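Teaching the Arm to Pick Blocks Out of a Bin, Part 3: Fixing the Bin Down and Making the First Picks

Welcome back, and thank you for all the kind notes after Part 2! If you are just joining us, the first two parts covered getting a secondhand arm into the workshop at Dudik (there were ramps involved, and a lot of tea) and running the air line to the gripper. In this part we finally get to pick something up, which is the bit I had been looking forward to since November.

I should say up front that I am a furniture person by training and came to robots sideways. Leopold Aebischer, who has the bench next to mine, does the programming side and has read this through for mistakes. Any that are left are mine.

What you need

A shallow open bin with sloping sides. Ours is gray.
A handful of rectangular blocks in two colors.
Clamps, at least three, the quick one-handed kind.
Flat board to sit the bin on.
Painter's tape and a soft pencil.
An afternoon. We started on a Sunday after lunch and it was dark when we swept up.

Step 1. Put the bin where the arm is comfortable

Before you clamp anything, jog the arm by hand at slow speed to all four inside corners of the bin, with the gripper pointing straight down. If it has to stretch for the far corners or fold up tight for the near ones, slide the bin and try again. I moved ours by 200 mm in the end, which felt like a silly amount after all my careful measuring! Keep the pendant in your hands the whole time you are doing this, and keep everybody else's hands out.

Step 2. Clamp it, then clamp it some more

A bin that creeps even a little between picks will drive you up the wall, because the fault looks exactly like a programming mistake. We lost most of an evening to that. Put a clamp on each side and one near a corner, snug them up a bit at a time, and then give the bin a good shove with the heel of your hand. Once it stays put, mark the corners with tape or pencil so you can get it back to the same spot if it ever has to come off.

Step 3. Tame the cables

Leave a generous loop at the wrist. Turn the last joint slowly all the way one way and all the way the other, watching the loop as you go, and only tighten the cable ties when you are happy that nothing pulls or snags. Then tip the wrist over and do it again. Selina Hubmann, who lent us the crimping tools, likes to do this check with the arm low in the bin as well as up high, and I have come around to her way. Down low is where a slack cable can brush the blocks.

Step 4. Teach the approach

Save one point above the bin, high enough to clear the rim with a block in the gripper. Ours is 300 mm over the floor of the bin. Every move in and out goes through that point. From there, come straight down over the middle of a block, with the fingers open, and stop just short. Get down at eye level, look from two sides, nudge until the fingers straddle the block evenly, and save that too.

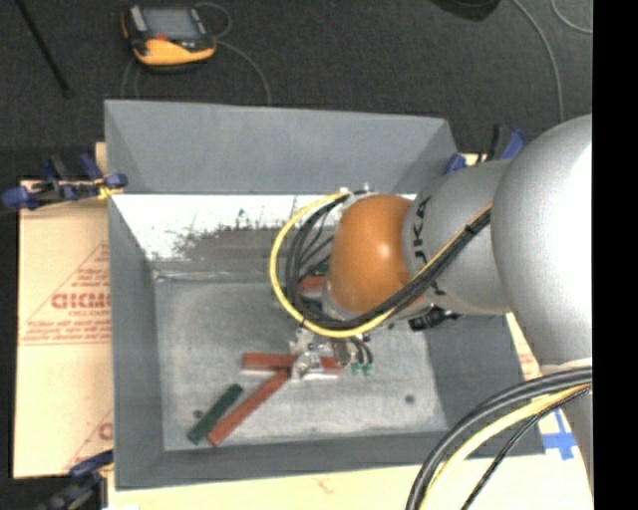 The gripper down over the red bar in the bin, with the wrist cables looped up beside it.

Start with one block lying flat and on its own. I know it is tempting to tip the whole lot in (I did, of course I did), but you want to see the easy case work before you go looking for trouble. When that is steady, add a second block at an angle so that it touches the first, and then a few more. Where two bars meet, try gripping a little way along from the meeting point, so the fingers have room to get down on both sides.

Step 5. Go slowly, and write it down

We ran our first picks at very low speed and kept a tally in a school notebook. Out of the first batch we had 11 misses, nearly all of them blocks lying against a sloping wall, where one finger landed on the slope before the other reached the block. Tilting the approach a few degrees away from the wall cured most of those. Leopold saved the tilted version as a separate routine, named Fekeck after his old cat, and it is still called that.

By now the notebook is up to 1,360 picks, and I have grown very fond of it, coffee rings and all.

In Part 4 we will sort by color, and I will show you the little drop-off chute I am building from beech offcuts. If your own arm does something odd at the corners, do write and tell me what sort of bin you are using and how steep the sides are.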